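Oct 3, 2019

Up far too early again, so I did the thing I've been putting off since April and had a proper go at the kitchen. Started with the cupboard over the sink (why do I own so many lids?) and ended up with half of it spread over the table and nowhere to eat my toast.

The water pitcher came out of it best. I'd forgotten how much I like it – plain white, big loopy handle, fits in the fridge door if you move the mustard. It had been stuck behind the cake tins all summer while I ran the tap for ages every time I wanted a cold glass. Silly.
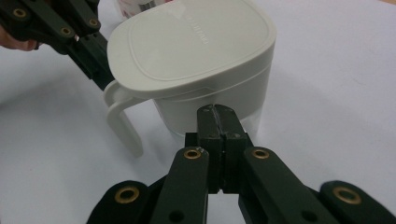
Vasanthi Amin reckons I should take the lid off and leave it upside down overnight, or it'll go musty again, and that a spoonful of bicarb does more than any of the stuff you buy. She also wants her blue jug back, which I swear I returned. Must look in the shed.

Anyway, it lives next to the bread bin now and I'm going to fill it before bed, every night, no excuses. Spent the afternoon on the drawers and found 118 rubber bands (I counted, it was raining). Kept the lot. Soup for tea, and the cake tins are still on the chair.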